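How to move your coins off an exchange and into your own wallet

Category: Crypto basics > Wallets and storage
Last updated: 2019-09-12
44 shares | 6 comments

If you bought your first coins through an exchange, the exchange is still holding them for you. Your balance is a line in its records. Moving them to a wallet you control takes less than an hour the first time, and most of that is writing things down and checking them.

I've used Nellard as the exchange and Pukness as the wallet, as those are the two I use myself. The buttons have other names elsewhere but the order of the steps is the same.

What you need

A computer or phone with its updates installed, the login for your exchange account, your two-factor code app, a pen and two sheets of paper. Do it at home on your own internet connection.

Step 1. Install the wallet

Type the wallet's address into the browser yourself. Don't go through a search ad. Download the installer, run it and choose "Create new wallet". You'll be asked for a password. It only locks the program on that one device, and it can't bring your coins back if the device is lost.

Step 2. Write down the recovery words

Pukness shows 12 words, one screen at a time. Write them in order, numbered, on the first sheet. Copy them onto the second sheet, then read both against the screen. Don't take a screenshot and don't save them in your email or a notes app. Anyone who has the words has the coins.

Keep the two sheets in different buildings if you can. One of mine is at my sister's place in Ondthorpe, in a sealed envelope.

Step 3. Test the words before any money goes in

This is the step people skip. Close the wallet, remove it, install it again and choose "Restore". Enter your words from the paper. Go to the Receive tab and check that the first address matches the one you saw before. If it doesn't, you've copied something wrong, and it's cost you nothing to find out.

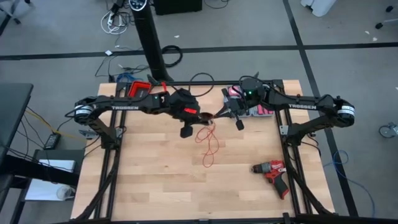 Two Trossen arms at the workbench, grippers almost touching.

Step 4. Copy your receiving address

In the Receive tab, pick the coin you're moving. A bitcoin address and an ether address aren't interchangeable, and sending a coin to the wrong kind can mean it's gone for good. Click Copy, paste the address into a blank text file, and compare the first six and last six characters with what the wallet shows. Some malware swaps the address while it's on the clipboard.

Step 5. Send a small amount

Log in to the exchange and open Withdraw. Paste the address, check it again, and enter a small sum. I was moving $574 worth and sent the exchange's minimum first. Nellard asks for your two-factor code and then emails you a link to confirm. The link expires, so have your inbox open.

New addresses may be held for a day before the first withdrawal goes out. You'll see "Pending review" beside it – there's no need to cancel and start over.

Step 6. Wait for confirmations

The payment shows up in the wallet as unconfirmed, then starts counting. Leave it until the wallet marks it complete. If the exchange says "Sent" and the wallet shows nothing, copy the transaction ID from the withdrawal page and look it up in a block explorer. A low fee on a busy day can hold things up for hours.

Step 7. Send the rest

Repeat steps 4 and 5 with the remaining balance. The exchange takes its fee for each withdrawal, so don't split it into many small ones. Leave some behind if you plan to keep trading.

Step 8. Keep a record

Write down the date, the amount, the fee and the value in dollars on the day. Moving coins between your own accounts usually isn't a sale, but you'll want the paperwork to show that's what it was. Nellard lets you download a statement under Account > History. Mine from May ran to 152 lines, so I filter it by withdrawals first.

Thanks to Anitha Kamath for checking the steps on a phone. She found that the Receive tab is under the menu there, and that Restore is on the opening screen below the logo.

Filed under: wallets, withdrawals, recovery phrase, beginners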